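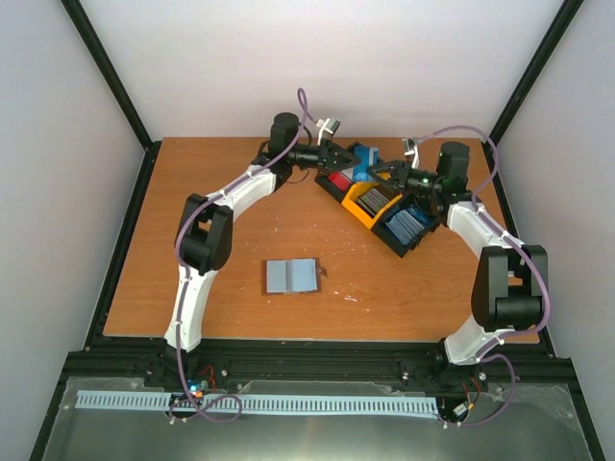

Two arms on a front rail, with a compartmented tray between the grippers.

Home | Kitchen | Workshop | Laundry | Ask Us | Search

Bench Rules for Small Robot Arms

Hobby arms have reached the home workshop, and with them come the rules. I have read a good many of these by now, from the one-page card in the box to the maker's guide for the Ilora pair, which lists 16 safety points and puts "enjoy your new helper" ahead of the one about the power switch. Some of the advice is sound. A fair amount was plainly copied from factory manuals by people who have never tried to clear a bench before supper. Take what follows as one person's sorting of it.

Bolt it down, and check the bolts.
Every guide says to fix the base firmly. Few say to what. A C-clamp on a tabletop will hold until the day the arm swings out at full reach with something in its grip. A metal rail along the front edge is better, with both bases bolted to it. Put a wrench on the bolts every Sunday for the first month, then whenever you think of it. Lahcen Benmoussa, who wrote in about his Bruddale arms, uses thread locker and skips the checking. I would do both.

Keep the cables outside the bend.
Cables should run down the outer side of the arm with enough slack to arc over the wrist. Too tight and they pull at the connector. Too loose and they drag through whatever you're working on. Move the arm by hand, power off, to every corner it can reach, and watch the cable the whole way. The guides tell you to tie it down every few inches. Try that across an elbow joint and see how long the ties last.

Walls are good. Walls are not a guard.
Side walls keep parts from flying off the bench, and they keep sleeves and cats out from the sides. An open front is still an open front. I have seen a three-sided box sold as a "full safety enclosure," and I'd want my money back.

Don't trust the little light.
A small light on a gripper or a board tells you that the light has power. What else it means depends on who built the thing, and the color codes differ from one maker to the next. Look it up for yours, write it on masking tape, and stick the tape where you stand. Before you reach in, pull the plug anyway.

Two arms, one load.
Carrying a tray between two grippers looks neat in a sales video. The guides treat it as routine. My own rules:
- Run it empty first, then with things in it you don't mind picking up.
- Stacks of cards go in compartments that fit them. A tray held at a slant will dump anything that has room to slide.
- Lift only as high as the job needs.
- If one arm stops, the other should stop too. Test this on purpose. Latifa Ezzat tested hers 10 times and got a good stop on nine, and she was right to send it back.

Clear the space under the load.
Anything lying flat below the grippers can be snagged or buried. The usual advice is a completely bare table, and I think that's fussy for light work like cards and paper. Glass, blades and hot drinks are another matter. Old paint specks on the wood hurt nothing, although a camera set to look for small pale parts may disagree with you.

Cover the bare boards.
Open circuit boards next to the base collect sawdust and screws. A vented plastic box costs very little. Plastic wrap doesn't count as a box - it traps heat and it comes loose.

About those service hours.
The Abou Zeid booklet says to grease the joints at 2,000 hours. The Lamine one says 730. Neither explains where its number came from, and neither arm has an hour counter. Listen for a change in the sound and feel for play in the elbow with the power off.

Jarmila Machala asks whether a child can help. With the plug out, sure, sorting parts and wiping the rail down. With it in, they can watch from across the room.

Contact the Tips Desk | Copyright, all rights reserved | Back to top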